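Materials and Society > Part Two: Waste > Chapter 4

Last updated: April

Chapter 4
What Happens to a Bottle? Recycling and Its Numbers 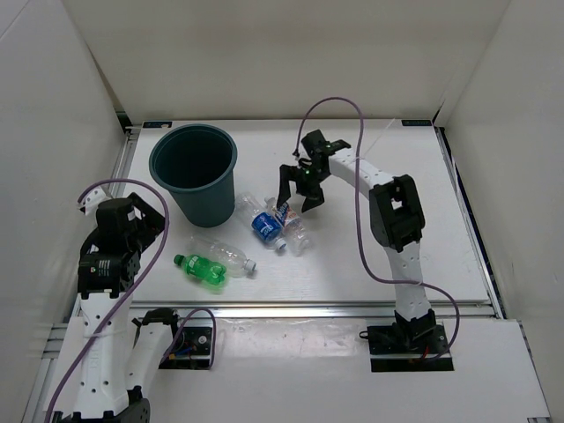 Most people who put a plastic bottle in a recycling bin believe they have recycled it. They have sorted it. Whether it gets recycled depends on a long chain of people, machines, and prices, and at every link some of the plastic drops out. This chapter follows that chain and asks how much we should believe of what is said about it.

A good place to start is the word "rate." A town says that it has a high recycling rate. A drinks company says the same about its bottles. They may be measuring different things. One might divide the weight of bottles collected by the weight of bottles sold. Another might count only what leaves the sorting plant in bales. A third might count the clean flake that a factory buys and melts. Each figure can be correct as arithmetic, and the first will nearly always look best. Readers should get into the habit of asking where along the chain the counting was done, and who chose the spot.

Take the town of Virotitz, which we will return to in Section 4.2. Its yearly report gave a single number for plastic recovered, in large type, on the cover. Marcela Vaněk, then a student of public finance, asked the town where the number came from. It was the weight of the trucks coming in through the gate. That weight included food scraps, rainwater, and a good deal of material the plant later sent to landfill. The town had told no lies. It had picked the easiest thing to weigh and let the reader assume the rest.

Suppose a plant takes in 1000 kilograms of mixed bottles. Some are the wrong kind of plastic. Some still hold liquid, which is weighed along with them. Caps and labels are often made of a different plastic from the bottle and have to be separated, and washing takes away more. The final pile of usable flake weighs less than what came in, sometimes a lot less, and a report that quotes only the first figure can't tell you how much less.

Color matters too. Clear plastic usually sells for more than colored plastic, as it can be made into more things. Green has fewer buyers, and when prices fall it may sit in a yard for months. Is a bale in a yard recycled? The report from Clandulberg, our second case, says yes. Bevan Sutcliffe, who checked that report for a local newspaper, said no, and gave his reasons at length. We think he had the better of the argument, although his own estimate has problems that you will be asked to find.

None of this shows that recycling is a waste of time. That claim is popular as well, and it tends to rest on figures just as loose -- a single bad year, or one plant that closed. Doubt should be spread evenly. A careful reader asks the same questions of a number she likes as of one she dislikes.

Section 4.1 sets out the steps from curb to factory and defines the terms used at each. Section 4.2 compares the Virotitz and Clandulberg reports. Section 4.3 looks at deposit systems, where the buyer pays a little extra and gets it back on return, and at the trouble with comparing them to curbside pickup.

Before you read on, find one recycling claim on a package at home and copy it out word for word. Keep it with your notes. You will need it for Exercise 2 at the end of Section 4.1.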